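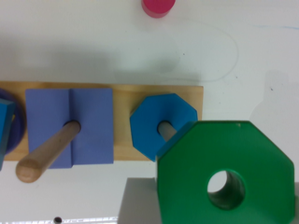 What should a first automation budget cover besides the robot itself?

Gripper fingers, mounting, guarding, cabling, a test fixture, operator training and a spares allowance. On most of the small cells we plan, these items together cost more than the arm.

About Bloxham

Posted in October by the Bloxham planning desk

Bloxham prepares equipment plans and purchase budgets for manufacturers, TAFE workshops and research labs that are buying robotic handling gear. We do not sell robots and take no commission from those who do. Our fee is fixed at the start of a job and is payable whether or not the client goes on to buy.

The practice began as the costing section of Hurkuto, a packaging machinery firm, and has operated separately since the parent wound up its local workshop. Four staff work from the Taltari office. The test bench is in the same building.

How a plan is put together

Each plan starts with the parts to be handled. We record size, mass, surface finish and the tolerance of the place they have to go, then select a gripper and work back to the arm. Payload is calculated with the gripper and cable dress included – a step often missing from the quotes we are asked to review.

Bench work uses inexpensive stand-in parts wherever geometry allows. Painted wooden blocks with a through-hole are adequate for checking finger opening, approach angle and what a wrist camera can see past a held part. 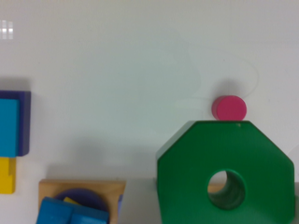
Green octagonal block and small pink cylinder, bench view.

Results go into Fistside, our costing workbook. It currently holds 2,558 line items, each with a supplier lead time and a service interval. Capital and running costs are kept on separate sheets. Freight, GST and electrical sign-off are itemised.

What clients receive

A plan comprises an equipment schedule, a staged budget and a list of exclusions. Standard turnaround is 83 days from receipt of sample parts. Two revisions are included in the fee; further revisions are charged at the hourly rate in the engagement letter. Grant application costings can be supplied in the funding body's own format on request.

Shares: 4 | Comments: 2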